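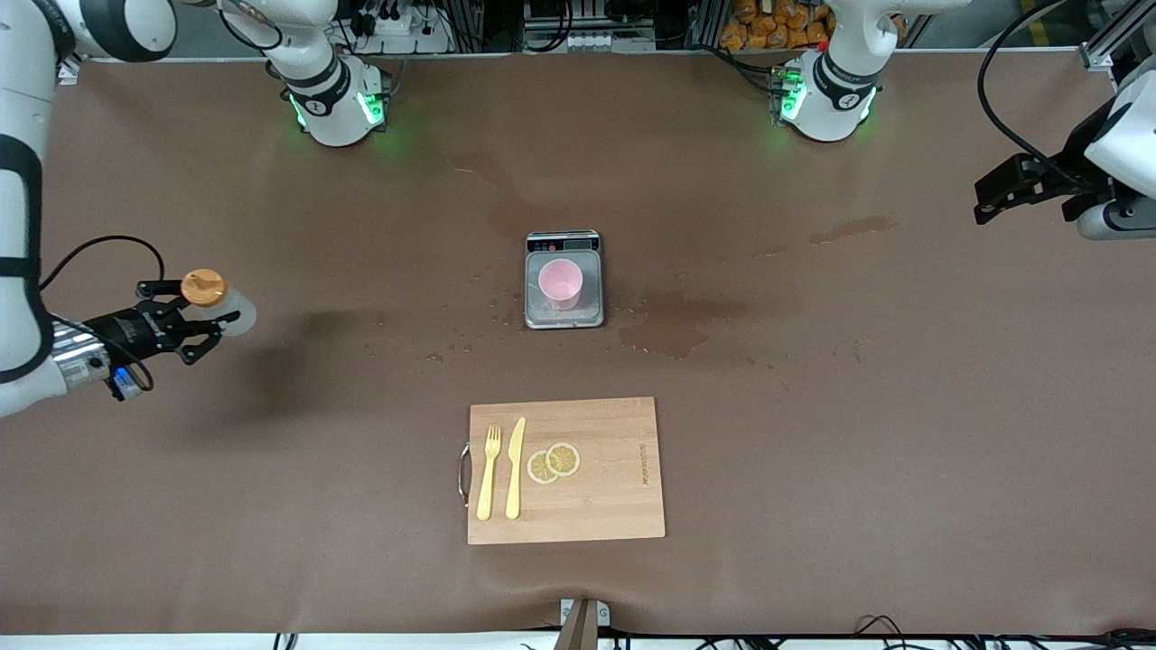
Kitchen scale, pink cup and cutting board on a brown work mat

About Us

Irnside School of Home Cookery teaches everyday kitchen skills to adults and school leavers. The school opened in September with 18 places and now offers day and evening courses throughout the year.

Our teaching begins with weighing and measuring. Students learn to set a cup or bowl on a digital scale, return the display to zero and add each ingredient in turn. Knife work follows, and every student is shown how to choose, clean and store a cutting board before any food is prepared on it.

Wooden boards are washed by hand and stood on edge to dry. Plastic cups and bottles are kept apart from glassware, and scales are wiped down and put away at the close of each class.

To date, 1,082 students have completed the Foundation Course. The school library holds 580 cookery books, which enrolled students may borrow for the length of their course.

Courses are held at the Prilemeo Building. Applications and requests for a prospectus should be made in writing to the school office.

Page last revised November 2020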